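Bench surface and backdrop for a small work area

Kollomholm Makers Board > Workshop Layout

lurine_att
Posted November 22, 2020
I'm redoing the table and the wall behind it and want opinions before I spend money. The table is 4 feet long, currently bare particle board with paint drips on it. I mostly do small printed parts in white and natural filament, plus some fixtures. The wall behind is beige and everything I put in front of it disappears. I'm thinking black for the top. The wall I have no idea about. Budget is low, I already spent 292 on the shelving.

hrubybench
Black top, yes. I switched from a white melamine top to black two years ago and I stopped losing white parts. Go matte. Gloss black shows every lamp in the room and every fingerprint.

tomcat_23
Disagree on black. You can't find a dropped screw on it, and dust shows up worse than on anything else I've owned. Medium gray is the sensible choice. It works for light parts and dark parts.

hrubybench
He said he does white parts. Gray is fine if you do everything. Screws go in a dish.

Radek Sýkora
I have black on the table and bright green on the wall, and I would do it the same way again. The green was leftover paint and I expected to hate it. For white and translucent pieces it works very well, because the edges stay clear even when the part is half see-through. With a white wall, tall translucent blocks were close to invisible from two steps back.

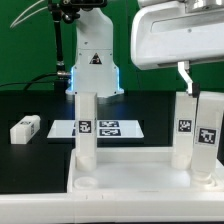

The other thing I would say is to put a raised tray on the table and keep it there. Mine is white plastic with low walls. Pieces that are waiting stand in the tray, and the black surface stays free for whatever is being worked on. Low walls matter. I had a deeper tray before and you had to reach down into it for everything.

lurine_att
Doesn't a white tray defeat the point if the parts are white too?

Radek Sýkora
Somewhat. For tall pieces no, they stick up over the walls and you see them against whatever is behind. For flat pieces yes, I would take a dark tray. I only keep the tall ones in it.

tomcat_23
Green wall is going to throw a color cast on everything. If you ever match colors or take pictures for listings you will be fighting it.

Radek Sýkora
I don't match colors there. If he does, then gray wall, I agree with you on that.

mdelaney
Came here to ask about cables. Whatever color you pick, decide where the cables go first. I painted, then mounted things, and ended up with wires hanging all over the new paint. White cables on a dark wall look terrible and black ones on a light wall look terrible.

hrubybench
Run them overhead and down. Anything lying on the bench gets caught on a sleeve sooner or later. Leave some slack at the bottom or you'll be pulling on the connector.

mdelaney
Overhead means drilling the ceiling, I rent.

hrubybench
Clamp a bar to the shelf uprights. No drilling.

lurine_att
OK the shelving is Brulstead and the uprights are square, so a clamp would hold. Last question. What do you all use for the actual surface? Paint on particle board?

tomcat_23
Paint will chip. Get a sheet of laminate and contact cement.

hrubybench
Laminate, or hardboard painted black and screwed down so you can swap it. I've replaced mine once, in June, took me 2 hours with the paint already dry.

lurine_att
I like the hardboard idea. Going with matte black on top. For the wall I'm going to pin up a piece of green poster board for a couple of weeks and see if I can stand looking at it. If not, gray.

tomcat_23
Start with the gray.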